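Asadi regional tech expo, reviewed by a first-timer

I've been to plenty of trade shows for work, most of them so big that you spend the day looking for the right hall. The Asadi was a different thing altogether, and I had a great time! It filled one floor of a conference hotel, with 60 exhibitors (I counted 317 at the last big show I went to, or the map did), and by lunch I had talked to nearly everyone I wanted to.

The best stop for me was Prurside, who make document scanning software for small offices. Farzad Rezaei gave the demo himself and let me feed in my own crumpled receipts, and it read the lot. He was also happy to talk about what the program still gets wrong — handwriting in pencil, mostly — and I liked him for it.
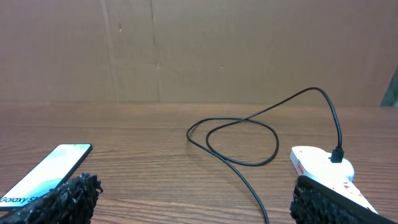
Rovex had the busiest stand, right by the coffee, showing a small network storage box for people who don't have an IT department. I stood there for over 9 minutes watching Agnese Šimkus set one up from scratch, and she answered questions from three sides without losing her place. The price is $300 with no drives in it, a bit steep, but I went back for a second look and I'm still thinking about it.

The talks were a mixed bag. Senthil Suvarna's session on moving old payroll records to a new system was packed, and so useful that I filled four pages with notes. The panel after it ran long and the microphones kept dropping out. Grurnano had a talk listed too, but it was moved to the morning and I missed it (check the board by the elevators, the printed program is out of date by ten o'clock).

Food was fine, parking was easy, and the Wi-Fi held up all day. Four and a half stars from me, and I've already put the May show on my calendar.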